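Kumo notebook, cup task
4/5/26

Carried over from February: cup separation still the worst of the four tasks on the competition sheet. Tray transfer, lid placement and towel fold are usable. Cup separation was at 2 clean runs out of 30 on the old jaw pads, and the log says "slipped" for most of the rest without saying where. Please write where. Top rim, mid-stack and holder contact are three different problems.

Changes going in today:

Jaw pads swapped from the printed TPU set to the Plilteck sheet, cut to the same outline. Adhesive side against the jaw, seam on the outer face. Sérgio Loureiro cut the second pair and they are slightly long at the tip. Trimmed with a knife, edge is ragged, does not seem to matter.

Closing speed limit lowered in the config. The old value is commented out on the line underneath. Do not delete it, the towel fold still wants it.

Plate screws on both hand units retightened. The left one had backed out far enough to rattle. If the plate moves, the pose offset is wrong and everything after that point is garbage, so check it by hand before starting a session.
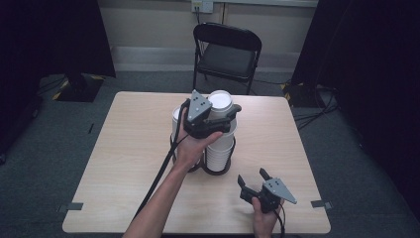
Grip height is the variable I want to pin down first. Paper cups nest tightly and the wall is thin, so squeezing low on a stack deforms the inner cups and locks them together. Squeezing near the rim keeps the deformation in the part that is already stiff. For now the standard grip is the one on the rear stack, jaws closed around the upper part, with the other hand kept back near the front edge of the table and its jaws open. The rear stack is also the taller of the two in the wire holder, which leaves more room above the arms. The front stack sits lower and I expect more holder contact there. Log the two stacks separately.

Cable routing: left cable runs across the tabletop and off the front. It is acceptable for this task. It will not be acceptable for the towel fold, where it crosses the work area. Pešek clips are on the list to buy. Until then, route it by hand and look at it before each run.

Tape strips at the front corners are the table reference. Do not peel them. If one lifts, press it back down and redo the alignment check before recording anything.

Fandemance playback: export from last week opens but the left and right gripper channels are swapped in the viewer. The raw files are correct. It is a labeling problem in the import script, line with the two side strings. Fixed on my branch, not merged. Anyone reviewing from main will see the wrong hand closing.

Storage: some 200 old episodes are still on the local disk with no task tag. They need to be tagged or dropped before the club archive is made. I would drop everything recorded before the plates were fitted.

To do:
- full set on rear stack, new pads, standard grip
- same on front stack
- repeat rear stack with grip lowered to mid-stack, for comparison
- merge the channel fix
- Sérgio: recut second pad pair to length

Open question: whether the rules let us turn the holder between runs. The sheet says "fixture remains in place," which could be read either way. Asked the organizers, no answer yet. Holder stays as it is until they reply.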